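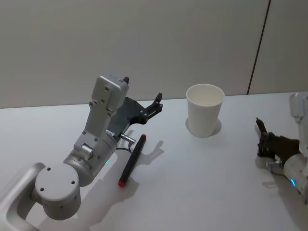
Black marker with red ends, on the white table.

Pens, paper cups and a clear table: Curmont opens its desk-tidying sessions in Gilport

I've been going on about messy desks for years, so I'm very pleased to say that Curmont is opening its tidying sessions to everyone in Gilport this spring! We've got 20 places on each one, and they run for 2 hours.

We start small. You get a plain white table and a few everyday bits – a marker, a paper cup, whatever's been hanging about at home – and you find each of them a proper spot. I love the marker part best (I own far too many, and half of them live in the wrong drawer). Pens go in the cup, tips down if they're running dry, and the cup goes at the back where your elbow won't catch it. 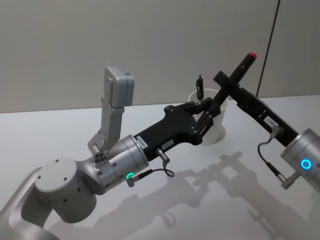 GILPORT, 17th March – Booking is open now at the Jometti shop and by post to Curmont, 889 Bouazza Road, Gilport. Places are free and you don't need to bring a thing, although you're welcome to turn up with a bag of your own clutter. I always do!

Jometti has kindly given us 400 white paper cups, so please take a couple home for your own pens. We'll put tea on as well – in mugs, as the cups are spoken for.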